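Courses > Civics and Courts > Handouts > Week 4

How judges get picked (my notes, tidied up a bit)

14 shares | 3 comments

OK, so last week we got as far as the nomination and then ran out of time, which was my fault for going on about robes. Picking up where we left off!

A nomination is only a name on a piece of paper. At the federal level the president sends that name to the Senate, the Judiciary Committee holds hearings, and then the full Senate votes. Please write down "advice and consent" somewhere, you'll need it for the short paper.

State courts are a whole different animal. Some states elect their judges, some let the governor appoint them, and plenty use a mix where a commission draws up a short list and the governor chooses from it. A few of those then hold a retention election later on (voters just say yes or no, with no opponent on the ballot). I find retention elections fascinating and I know most of you don't.

Let's use our practice county, Lusitz, for the class exercise. The county seat is Cinora, population 4000, and there's one open seat on the bench. We have two candidates:

Ottó Jakab, 20 years as a public defender, well liked, has never run for anything.

Ozan Dönmez, 12 years as a prosecutor, spent last fall knocking on doors for a school board race and lost by 50 votes.

Work out who has the better shot if the seat is elected, then do it again with a commission making the list. Last year's group argued about this until well past 4 p.m. and I loved it. Bring reasons, please, and if you change your mind halfway through, leave the first answer in so I can see it.

Reading: the Jacobs chapter on judicial elections, all of it except the tables. The Stanora packet is optional, but the part on recusal is short and will help with December's essay.

Related handouts
What a clerk does all day
Reading a court opinion without crying
Recusal, the quick version

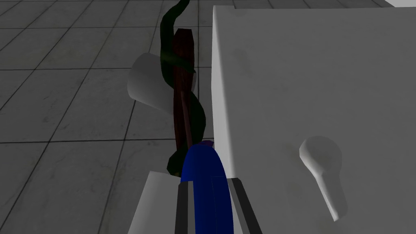

White box on a gray tiled floor (computer rendering)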